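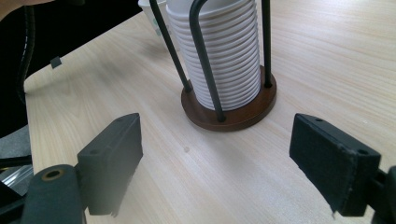
Figure 4. View from the hand-held gripper during a cup task. The nested cups stand in a three-rod dispenser on a round wooden base; both padded fingers are open.

4.2 Rules for Preparing and Recording a Trial

Most of the written guidance we reviewed concerns what happens after the data are recorded: how to name files, how to split them, how to apologize for them in an appendix. Much less concerns the tabletop. Our own first protocol was no better. It ran to 31 rules, of which 19 dealt with storage and one, in full, read "set up the table as usual." Operators followed it faithfully, each according to a different usual.

The cup task shows how much that rule left out. A stack of nested paper cups looks like a friendly object until somebody has to say where it starts. In Figure 4 the rolled rims sit close together down the length of the stack, and the rods of the stand pass in front of and beside them. An instruction such as "take a cup" therefore leaves open which cup, from which end, and whether touching a rod counts as an error. Under the old protocol, two reviewers could watch the same trial and disagree on all three points, and they did so with some energy.

The revised protocol (Hatetlow, version dated Dec 24, 2021) replaces the setup rule with four shorter ones.

Rule S1. The task sheet names the target object, the supporting fixture, and any similar object left within reach. A second cup standing behind the stack must be declared. It may stay on the table, but it may not come as a surprise to the person labeling the trial.

Rule S2. Contact with a fixture is logged separately from contact with the target. A trial with fixture contact is kept unless the fixture tips or moves off its mark. We had previously thrown such trials out, which left us with a very tidy record of cups being handled by people who never bumped into anything.

Rule S3. Finger padding is inspected before each session and its condition is written down. Fraying at the edges, of the kind seen on the fingers in Figure 4, is recorded but does not by itself stop work. Padding is replaced when it lifts from the finger or when loose fibers reach the middle of the contact face. The earlier wording, "replace when worn," produced replacement intervals that mostly tracked who disliked the job.

Rule S4. Cables beyond the far edge of the table are allowed if they hang clear of the path of the gripper. Anything resting on the work surface itself goes on the task sheet.

We audited 300 trials drawn from the Sesow collection, which holds 3807 in total, against both versions. The audit was done by one of us (Bravo) and by a labeler from the Ghorbani group who had not seen either protocol before. Under the old text, most disputes concerned setup. Under the revised text they moved to Rule S2, and in particular to the phrase "off its mark," as several stations had no mark. Tape has been ordered.

Two objections deserve a reply. The first, raised by operators at Aretti, is that S1 makes preparation slower. It does. The second is that strict setup rules narrow the data and teach a policy to expect a clean table. We share the worry, but the rules ask for clutter to be declared and place no limit on its amount. An operator who wants a messy table can have one, provided the mess is written down — a condition that did more to clear the tables than any rule we could have drafted.

Olaia Bravo's notes from the February pilot suggest that S3 is the rule most often skipped. Section 4.3 takes up the matter of who signs the inspection line, and whether that person should be allowed to sign a week of them in advance.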